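Wernbridge reports kitchen results for its Cureo training method

FILDALE, 15 Jan 2018 – Wernbridge today released results from a study of how household robots learn small kitchen tasks on counters they have not been set up for.

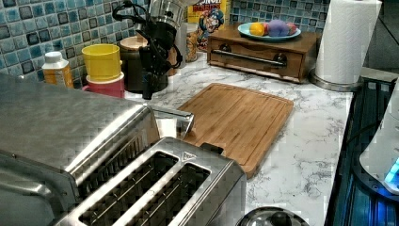 What was tested

The method, called Cureo, trains a robot controller on short recordings made in ordinary kitchens. The counters are left as they are, with toasters, cutting boards, cups, cereal boxes and paper towels in their usual places. Earlier work by the company used a bare bench with one object on it.

Wernbridge collected 800 recordings for training and held back 357 for checking. The held-back set came from kitchens that did not appear in the training set. Tasks included pressing a toaster lever, moving a cup and lifting a lid by its knob.

Results

The controller was then run for more than 1000 attempts in the company's Fildale test kitchen. It finished the requested task in 58 percent of them. A controller trained only on bare-bench recordings was run on the same tasks and did worse on every one.

Shiny metal remains the main source of errors. Reflections on brushed or polished steel caused the controller to misjudge distance, most often when reaching for a lever or a lid. Clear glass jars caused similar errors, though less often.

Next steps

The second stage of the study starts in March at the Hà laboratory, which will repeat the tests with a different arm and the same task list. Wernbridge will add drawers and cabinet doors after that – no date has been set. The task list and scoring rules are available to research groups on request.

Contact: Wernbridge Press Office, Fildale
© 2018 Wernbridge. All rights reserved. | Back to top
Shares: 12 | Comments: 0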